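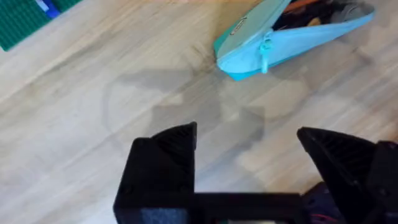
Photo: Ashraful Karunaratne

I was ready to dislike the Jusix zip pouch before it arrived. Anything sold as a "brick travel system" that is really a pencil case and a green baseplate in one box starts with a mark against it. The pitch from Wanigasekara, who sell it, is that a kid can carry a small building project anywhere, spread it out on the floor, and pack it all away in one go. I have a kid, a floor and a lot of bricks, so we gave it a few weeks.

First, the pouch. It's turquoise, and the pull on the zipper is the same color, a long tab that a six-year-old can grab without help. I'll give them that. Most cases this size have a stubby metal slider that ends up being my job. The flap folds right back, so you can get a whole hand in. What it won't do is stay folded back. Ours flops shut about when you find the piece you wanted, and my daughter has taken to putting a shoe on it.

The box claims it holds 500 pieces. I suppose it might, if all of them were the tiny round ones. We filled it with ordinary bricks, a few wheels and a door, and the zipper was complaining well before we ran out of bricks. Zipped up full it bulges in the middle and rolls off the car seat. Half full is about right, and half full is enough for a small house with no roof. I'd have been happier if the box had said that.

The baseplate is a baseplate. Green, studs all over, holds a blue brick as well as it holds any other. It does not fit in the pouch. I want to be clear on this, as the words "packs away in one go" are printed on the front of the box in large letters. It doesn't fit folded (it doesn't fold) and it doesn't fit at an angle. So you carry the pouch, and you carry the plate, or you put both in a tote bag, at which point the tote bag is the travel system.

On the floor it's fine. We have pale wood at home and the plate slides on it if you press on one side, so building near the edge is annoying. On carpet at my sister's place in Kutthorpe it stayed put. Bricks from our old Bider bucket clicked on snugly, with a couple of stubborn ones that needed a butter knife to get off again.

Cleaning: I wiped the pouch after a yogurt incident and it came up well. There's a faint mark near the seam that I've stopped looking at. The zipper has snagged twice on the lining, both times in the same corner. We had it in December for my nephew too, and his has snagged in a different corner.

Would I buy it again? The pouch alone, at half the price, yes. The set, no. If you already own a baseplate, any wipeable pencil case with a big zipper pull will get you most of the way.

2 comments

mossy_kettle
Ours holds markers now. Good marker case. The plate went in with the rest of the bricks and I couldn't tell you which one it is.

Dell R.
Bit harsh on the flap, mine stays open OK. Agree on the 500 though. I'd like to see them try it.

Contact | Copyright 2021, all rights reserved | Back to top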